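Giving up the second garden plot

I handed back the key to plot 622 in May. I had kept it for 11 years, which was longer than I kept any job before the one I have now. It was the second of my two plots, the one at the bottom of the slope by the ditch, and I took it on when the first one started to feel small.

The allotments at Brolley go back to 1913. There is a stone by the gate with the year on it and a name nobody can read anymore. The land was set aside for railroad families, and the long narrow shape of the plots comes from that time. Mine was so narrow that I could stand on the path and hoe most of it without stepping on the soil. I liked that. It was also wet until late spring, and I did not like that.

What I grew there was mostly potatoes, leeks and a row of black currants that came with the plot. The currants were old and leaned over, and Mavis Blackwood, who had the next plot up, told me to dig them out the first winter. I cut them to the ground instead and they came back. She still thinks I should have dug them out.

The trouble with two plots is the walking. The top plot has the shed and the water tap. The bottom one has neither. If I needed twine I walked up for it, and by the time I got back I had seen three other things that needed doing on the top plot and had done one of them. A lot of evenings went that way. My wife, Zane, asked me once what I had done down there from five until eight, and I had to say I had moved some canes.
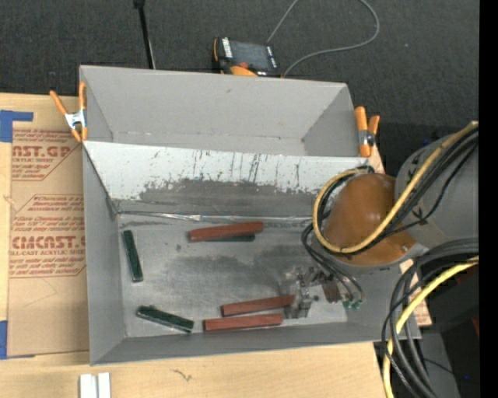
4 min read

The decision itself was dull. I had a bad knee over the winter, and when it got better I noticed I had not missed the bottom plot at all. I had missed the top one. I had thought about the shed, and the bench, and whether the mice were in the seed tins. I had not thought about the leeks once, and they were still in the ground.

So I wrote to Normunds Ots, who keeps the waiting list, and he wrote back the same evening to say there was a couple who had been on it for a long time and would take the plot as it stood. I asked for a few weeks to clear it.

Clearing took most of that. I pulled the last leeks, which had gone woody in the middle, and gave the decent ones to Gunārs Strazds for soup. I took up the old carpet I had laid over the far end to keep the weeds down. Do not do this, by the way. It works for one summer and then the couch grass grows through it, and you end up cutting it out in strips with a bread knife. Cardboard is better, and you can leave it to rot.

I left the currants, two water butts and the compost. Moving finished compost up a slope for the sake of owning it seemed mean, and the new people will need it more than I do. I also left a note about where it floods and which corner gets the frost.

The new people came by while I was rolling up the netting. They wanted to know if the soil was good. I told them it was heavy but would grow potatoes, and that they should stay off it when it was wet. They had already drawn a plan with raised beds, a small pond and a pear tree. I think the pear will struggle down there, but I said so only once.

The top plot is doing well. I have put the potatoes where the beans used to be, and the beans along the fence – not ideal, as they shade the lettuce after four o'clock. I planted fewer leeks. I get home earlier, too, and most nights the tools are clean when I hang them up.

Mavis tells me the currants are covered in fruit this year. I may ask the new people for a bowl.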